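Lipstick at ten in the morning: a visit to the Kakuvon open day

The invitation said "an intimate morning of color," and I have been to enough beauty events to know that this means standing. Kakuvon was opening the doors of its Ellembridge workshop to retailers, a few writers and anyone who had bought enough lip balm to be on the mailing list. I qualified on all three counts, if you count the two years I spent behind a perfume counter.

Coffee was served in cups the size of a compact. Murray Cormier, who runs the place, welcomed us with a speech on why the new Handholm lipstick line is a return to honesty in pigment. I wrote that down, and I have looked at it several times since. He is a likable man in a very good jacket, and he kept it short.
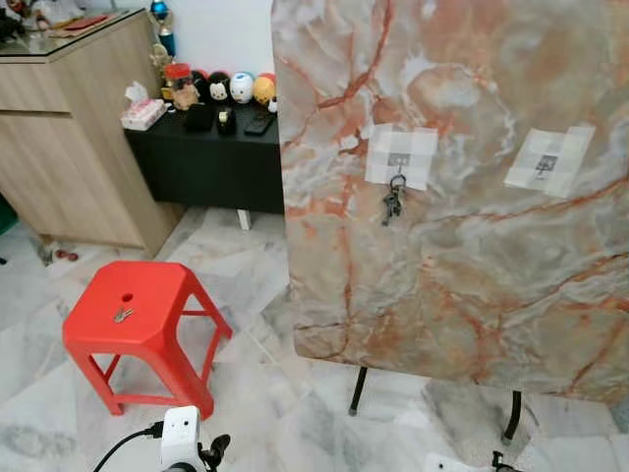
Keys on a hook, Ellembridge, April

Then came the hairnets. There is no dignified way to wear one, although Marjorie Bloxham came close. She and her husband Keith own a small chemist's shop and have stocked Kakuvon from the start. Keith asked whether beards needed a net too. They did.

The filling room is smaller than you would think and smells of warm crayons with a little vanilla. Reginald Tran, head of production, showed us the kettle where the wax, oil and color get melted together. One batch makes 1000 lipsticks. On a good day they get through two batches, and on a bad day, he said, somebody has picked the wrong red. Apparently there are 84 reds on file. I asked to see the two closest neighbors and he swiped them on the back of my hand. I could tell them apart for as long as he was pointing.
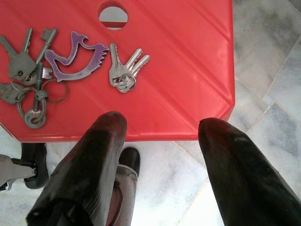

3 min read

After the tour we were handed over to Mervyn Penrose, the makeup artist, for what the program called a masterclass. Penrose has a lovely light touch and a habit of talking to your chin. He did a full face on Marjorie in the time it takes me to find my mascara, using the shade Ackroyd – a brownish rose that looks like nothing much in the tube and terrific on her. He blots once, adds a second coat only in the middle of the lip, and leaves the liner off altogether. I tried it at home with mixed results.

Ackroyd will be made in a first run of 500, and the shops have already asked for more. Cormier told us this with the face of a man trying to look worried.

The goody bag held one lipstick, one lip brush and a card explaining the lipstick. Mine was red. I couldn't tell you which.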